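**Gripper Comparison, Working Group Minutes**
Brenisside, Saturday, 10:00

**1. Two-arm handling.** The group reviewed work with both arms on the white stand, using the white grippers at its base.
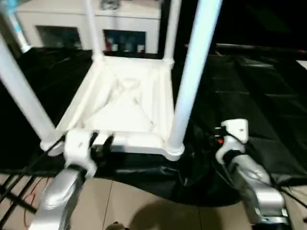
Cameron Hoani asked that grip force be logged separately for each arm before any comparison with the Haworth set. Agreed.

**2. Cables.** The group noted that a black cable runs to the left gripper and another leaves the right one. Cable routing will be added to the checklist. 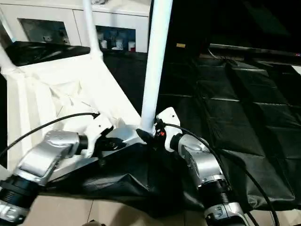
The checklist will cover 16 items and will apply to both gripper sets. Idalina Azevedo to circulate it by May.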